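4.2 Arm Assignment and Subtask Switching

The Surnach planner divides the bun-serving task between two arms. One arm is responsible for the lid of the steamer, and the other transfers buns from the basket to a serving plate. A high-level policy reads the head camera and selects the next subtask for each arm. A low-level controller then turns that choice into joint targets. The two arms share a single world state, so a transfer can be requested only when the lid is marked as clear of the basket. 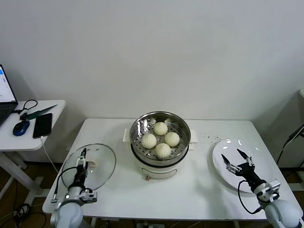 How does the planner decide that the lid is clear?
It compares the estimated lid position with a keep-out region above the basket, and the lid is marked as clear once its whole outline falls outside that region.

Training used 536 demonstrations recorded at the Trosetport laboratory under the protocol of Sarmiento and Panganiban. Each demonstration was labeled by subtask, and the labels were checked by a second annotator. Buns are treated as interchangeable. The planner ranks them by free space on either side of the grasp and does not follow a fixed order. After each release, the basket is observed again before a new target is chosen, which prevents errors in the first estimate from carrying over to later grasps.

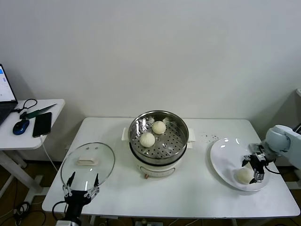
Placement on the plate is handled by a separate module. It keeps a map of occupied plate area and proposes release points that leave a margin of one bun radius from the rim where possible. If no such point exists, the margin is reduced in two steps before the planner reports a failure.

Lid perception relies on the wrist camera during the final approach. Depth readings on clear glass are unreliable, and the Lakosano segmentation model is therefore applied to the color image alone. Rim pixels are fitted with an ellipse, and bright reflections are masked before fitting. The pose is accepted when three consecutive fits agree.

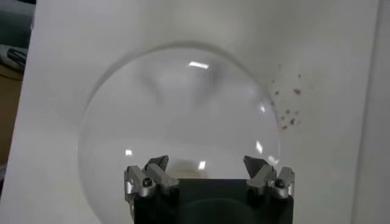
Figure 2. Wrist camera view of the clear glass dome, with reflections on its surface and the gripper fingers at its lower rim.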